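# Greifer in der Werkstatt vergleichen: Tipps für die heimische Werkbank

Stand: 27. Juli 2026

Wer zwei Greifer nebeneinander ausprobiert, landet früher oder später bei der Spielzeugkiste. Metallwürfel kann jeder. Interessant wird es bei Dingen, die nachgeben, fusseln und sich beim Zudrücken beleidigt zur Seite drehen.

Bei mir treten zurzeit der Plevuvov und der Stubbs gegeneinander an, beide am selben Arm, beide mit der kleinen Karnovska-Kamera am Handgelenk. Ein paar Dinge, die ich gern vorher gewusst hätte:

**Immer nur eins tauschen.** Greifer oder Kamera oder Controller. Im Juni habe ich Greifer und Controller am selben Abend gewechselt und danach eine sehr schöne Tabelle besessen, aus der sich nichts ablesen ließ.

**Schrauben nach dem ersten Durchgang nachziehen.** Lochraster an der Halterung sind praktisch, verführen aber dazu, nur die Hälfte der Schrauben zu setzen. Ein Tropfen mittelfester Sicherungslack hilft, sobald die Position endgültig ist. Vorher nicht, sonst flucht man beim Umbau.

**Filz tief fassen.** Weiche, hohe Gegenstände greife ich knapp über dem Fuß. Weiter oben knicken sie gern ein, und der Greifer hält dann zwar etwas, aber in einer Form, für die sich der Hersteller bedanken würde. Die Ketchupflasche aus rotem Filz ist dafür ein dankbarer Prüfling: unten breiter, oben schmal, mit gesticktem Etikett, an dem man in der Kamera auch gleich die Schärfe beurteilen kann.
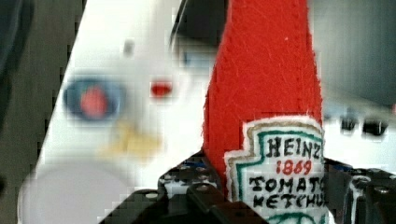 Saskia Pirihi schreibt dazu, sie würde die Kraft niemals an Plüsch einstellen, sondern erst an einem leeren Joghurtbecher: Der knackt hörbar, wenn es zu viel wird, während Filz alles klaglos schluckt und man am Ende mit fünf Newton zu viel an die Weingläser geht. Den Plüsch nehme sie erst danach, für die Frage, ob etwas verrutscht.

Einverstanden, bis auf die Weingläser. Die bleiben bei mir im Schrank.

**Die Kamera auf den Greifpunkt scharfstellen.** Was dahinter liegt, darf ruhig verschwimmen. Ich hatte den Fokus anfangs auf Tischmitte und bekam gestochen scharfe Tischmitten.

**Fusseln entfernen.** Nach 24 Griffen an Filz sind die Fingerflächen des Stubbs merklich glatter. Malerkrepp aufdrücken, abziehen, fertig. Keine Lösungsmittel auf Gummi – das weiß ich jetzt auch.

**Wiederholen, und zwar stur.** Ich mache je Gegenstand 11 Griffe pro Greifer, mit Klebebandmarke auf dem Tisch, damit der Startpunkt gleich bleibt. Die ersten 2 streiche ich, da sitzt meistens noch irgendein Kabel falsch.

**Kabel mit Reserve verlegen.** Eine lose Schlaufe am Handgelenk, mit Klettband gehalten. Kabelbinder sehen ordentlicher aus und reißen beim Drehen zuverlässig den Stecker ab.

Zwischenstand: Der Plevuvov schließt sanfter, der Stubbs verzeiht schiefes Anfahren. Beim Controller bleibe ich vorerst bei Pletside, dessen Menü zwar aussieht wie eine Steuererklärung, der aber die Schließkraft beim Ausschalten nicht vergisst. Als Nächstes kommt der Spülschwamm dran, trocken und nass, jeweils mit frisch abgeklebten Fingern.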